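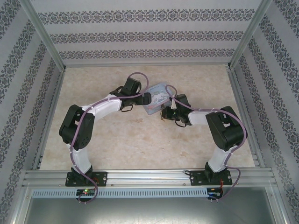 Two arms at the bench, with a pale blue item between the grippers.

Setting up a shared shift with a two-arm cell

By Jonas Rainer
September
3 min read

At Larine we pack small gift goods, and part of the handling now goes through a two-arm cell. These steps cover the people side of the change. Wiring and software are in the Prodau manual.

1. Name one operator per shift. Ruwan Khan has mornings and Gayan Kodikara has afternoons. The operator starts the cell, stops it and signs the log. Other packers can watch but should not reach in.

2. Check the bench before starting. Clear scraps off the surface, look at both grippers and make sure the cables can move freely. Write down anything odd, even if you fixed it.

3. Start with one item at a time. We ran 129 items this way before we let anyone queue more.
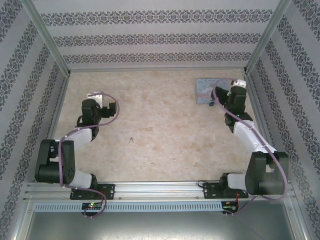
Left gripper over open surface, right gripper by a small flat card near the back wall.

4. Rewrite the job sheets. Packers who used to lift and turn every item now do more checking and restocking. Put that on the sheet so it counts as work. We missed this at first and Sajib Talukder had to redo 2 weeks of hours.

5. Set a manual target too. Ours is 80 items a shift by hand, so that people keep the skill and the line can carry on when the cell is down.

6. Hold a short handover at the shift change. Go over stops, rejects and any item the arms had trouble with.

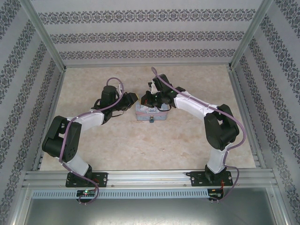

Will packers lose hours when the cell comes in?
At our site hours stayed the same, but the tasks changed. Agree on this in writing with your crew before the first run.

7. Review after a month. Bring the log and let the operators speak first.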